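**Working Group on Good Practice for Simulated Picking Tasks**
Minutes of the third meeting, February 20, 2018
Dendon meeting room, upstairs

Chair: Bouchra Chraibi. Minutes: Jarlath Nic Giolla. Apologies were received from Weson, who sent their comments ahead by email (thank you, they were very useful and saved us a good deal of back and forth).

### 1. Welcome and previous minutes

Bouchra welcomed everyone and thanked Sterkuteo for the morning tea, which was much appreciated by those who had driven in. The previous minutes were accepted with one spelling correction.

### 2. Close views in the record

We picked up where we left off, with the question of whether a close view should be kept when most of it is the side of the basket. There was a long and very friendly discussion on this one. 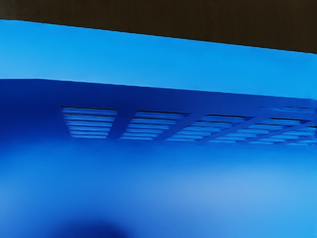 *Render: Dendon simulation group*

Ouazzani favoured dropping any view without the fruit in it, as reviewers find them tiring. Bouchra felt that a rule like that would leave gaps just where a reviewer most wants to look, and the Weson email said much the same. After some to and fro it was agreed that close views stay in the record, blurry or otherwise, and that each is filed beside a wider view from the same run.

**Agreed:** clause 4 to read "Close views shall be kept and paired with a wide view."

### 3. Wording for "in position"

Jarlath had circulated a draft, and apologised for its length. The sticking point was whether an arm counts as in position once the gripper is over the basket, or only when the fingers are either side of the piece to be picked. Most of us preferred the second reading, with the kiwi as the model case in the guide. Sterkuteo asked that the wording say nothing about a successful grasp, which belongs in clause 9, and everybody was happy with that. 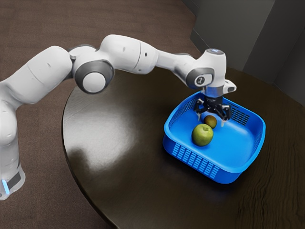 ### 4. Neighbouring items

Weson's email asked for a rule on fruit that sits very close together, such as the apple and the smaller piece behind it. Their view is that the fingers should be open before they go below the rim, and that the label should name the target piece and its neighbour.
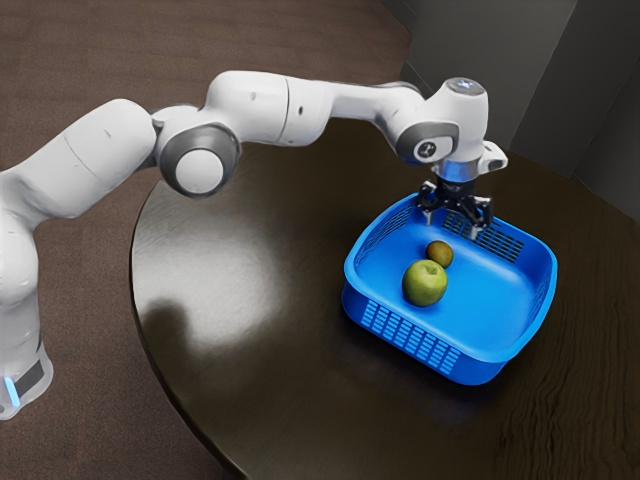
Ouazzani supported the idea but worried about the extra labelling, with 678 runs already in the library and only 84 of them checked against the current draft. Bouchra suggested, very sensibly, that we trial the rule on 50 runs first and see how the labellers get on with it before we ask anyone to go back through the rest.

**Agreed:** trial to go ahead at Dendon, with Sterkuteo lending a second reviewer.

### 5. Actions

- Jarlath to tidy clauses 4 and 6 and send them out, in a shorter version this time.
- Ouazzani to choose the trial runs.
- Bouchra to reply to Weson and pass on our thanks.

### 6. Next meeting

July, at Sterkuteo, date to be settled by email. Please let Jarlath know if you'll need parking, as there are only a few spots behind the building and they fill up early.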